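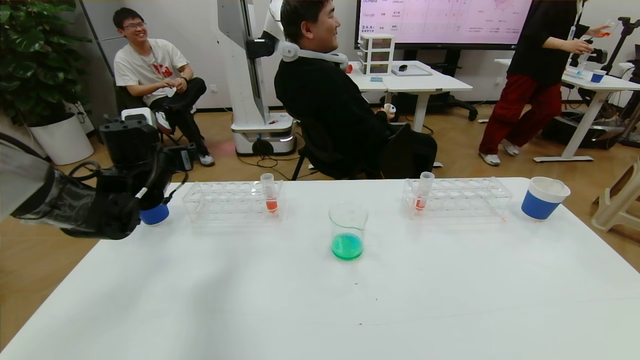

Week 3: Setting up the colour bench

Jillcombe Evening Science > Kitchen Chemistry > Handouts > Week 3

Right, notes from me before we start pouring things. I've kept the kit small this term, as last February I put far too much out and we spent half the session hunting for lids!

You want two clear plastic racks along the back of the table, with the beaker between them and a bit nearer to you. Green liquid goes in the beaker, orange-red in the tubes. I like one tube per rack to begin with, at the ends that face each other, so you aren't reaching across anything. And only a little in each tube, please – a small amount near the bottom is plenty, and you can always add more.

Paper cups are for rinsing and for odds and ends. I put one at each end of the table (the blue and white ones are fine) and I do mean the ends, as a cup in the middle gets an elbow in it sooner or later.

Measuring: 1,000 ml makes a litre, which you all know, but do write the units down. Someone handed me a sheet last term that just said "39" and I still have no idea what it was 39 of.

If you mix your colours, note what went in first and how much. Guess the result before you pour and write the guess down too, even if it's daft. Mine usually are.

Hermenegildo Aguirre has the spare worksheets if you've lost yours. Bring a pencil next week, we're doing labels.

Recent handouts
Week 2: Reading a scale properly
Week 1: Finding your way round the bench
The Cakumetti dye notes
Fellar worksheet, spare copy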